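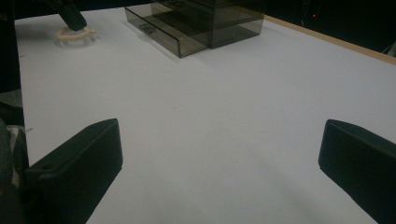

Tae-yang Ryu

Protokoll der Planungsrunde Flerkgate, Standort Sternitz, 27. November 2022

Gegenstand: Beschaffung für den Greiferplatz, Mittel für das kommende Haushaltsjahr

Das Protokoll der letzten Sitzung wurde ohne Änderungen angenommen. Die Tagesordnung wurde um den Punkt Ersatzteile ergänzt, der beim letzten Mal aus Zeitgründen entfallen war.

TOP 1: Stand am Arbeitsplatz

Am Tisch wird weiter beidhändig mit den Handgreifern aufgenommen. Die laufende Aufgabe mit Kasten und Ring bleibt bis zum Jahresende im Programm, danach folgen Aufgaben mit weicheren Teilen. Die Werkstatt meldet Verschleiß an den Fingern. Bisher wurden sie paarweise getauscht, sobald die Kanten rund waren. Eine feste Regel dafür gibt es nicht. Die Werkstatt legt bis zur nächsten Sitzung ein Verschleißmaß fest und trägt jeden Tausch mit Datum ins Gerätebuch ein.

Die Kabel wurden als zweiter Schwachpunkt genannt. Ein Stecker musste nachgelötet werden. Zugentlastungen kommen auf die Bestellliste.

TOP 2: Angebot Metasero

Metasero bietet den Greifersatz Tak für 339 Euro netto je Satz an. Ein Satz umfasst Greiferkörper, Finger und Montageplatte, jedoch keine Kamera und keine Kabel. Bei Auftragserteilung sind 30 Prozent anzuzahlen, der Rest wird nach Lieferung fällig. Die Lieferzeit beträgt vier Wochen.

Für Greifer stehen 700 Euro netto zur Verfügung. Damit lassen sich zwei Sätze kaufen, für Kabel und Zugentlastungen bleibt aus diesem Titel so gut wie nichts übrig. Der Einkauf schlug vor, das Kleinmaterial über Werkstattbedarf abzurechnen. Die Projektleitung ist einverstanden, sofern die Rechnungen getrennt gestellt werden.

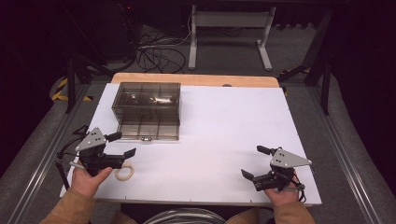
Kann die Montageplatte der alten Greifer am Tak weiterverwendet werden?

Laut Datenblatt stimmt das Lochbild überein, die Schrauben sind beim Tak allerdings länger und müssen mitbestellt werden.

Die Werkstatt bat darum, vor der Bestellung eine Platte leihweise zu bekommen und die Passung zu prüfen. Metasero wird angefragt. Die Bestellung wird deswegen nicht aufgehalten, weil das Angebot sonst verfällt.

Beschluss: Zwei Sätze Tak werden bestellt. Einstimmig.

TOP 3: Ersatzteile und Lagerhaltung

Diskutiert wurde, ob Finger auf Vorrat gekauft oder selbst gedruckt werden. Für den Eigendruck spricht die kurze Wartezeit. Die Messgruppe wandte ein, dass gedruckte Finger in der Höhe streuen und die Aufnahmen dann schlecht zueinander passen. Sie möchte innerhalb einer Aufnahmereihe nur Finger aus einer Charge sehen. 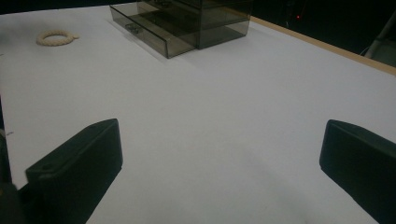
Die Werkstatt hält das für machbar, wenn Chargen beschriftet und getrennt gelagert werden. Ein Fach im Materialschrank wird dafür freigeräumt. Gekaufte Originalfinger bleiben als Rückfall liegen und werden nur nach Rücksprache mit der Messgruppe eingebaut.

Die Kosten für Filament sind im Werkstattbedarf enthalten, ein eigener Posten wird nicht gebildet.

TOP 4: Planung für den zweiten Tisch

Der zweite Tisch soll im Juni in Betrieb gehen. Offen sind Gestell, Beleuchtung und Rechner. Das Gestell kann in Sternitz aus vorhandenen Profilen gebaut werden. Beim Rechner wird das Modell vom ersten Tisch übernommen, damit die Aufnahmesoftware nicht neu eingerichtet werden muss.

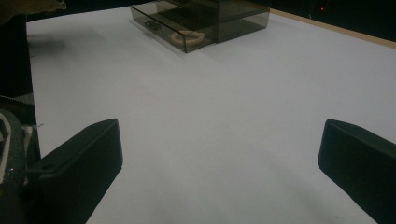 Bei der Beleuchtung gingen die Meinungen auseinander. Die Messgruppe wünscht sich eine zweite Leuchte, weil getönte Kunststoffteile stark spiegeln und Schatten auf die Arbeitsfläche fallen. Die Projektleitung will zunächst einen Versuch mit einer vorhandenen Leuchte und Diffusorfolie abwarten. Ein Betrag wurde nicht eingestellt. Der Punkt wird vertagt.

Aufgaben

Einkauf: Bestellung Tak auslösen, Leihplatte anfragen, Schrauben ergänzen.
Werkstatt: Verschleißmaß, Gerätebuch, Fach für Fingerchargen.
Messgruppe: Versuch mit Diffusorfolie, Ergebnis schriftlich.
Projektleitung: Materialliste für den zweiten Tisch.

Der nächste Termin wird per Rundmail abgestimmt.

Kommentare

werkstatt_sz
Bei TOP 2 fehlt, dass die Versandkosten nicht im Angebot stehen. Bitte vor der Bestellung klären.

Tae-yang Ryu
Danke, ist an den Einkauf weitergegeben.

j.b.
Gilt die Chargenregel auch für Reihen, die schon laufen?

messgruppe
Nein, erst ab der nächsten Reihe.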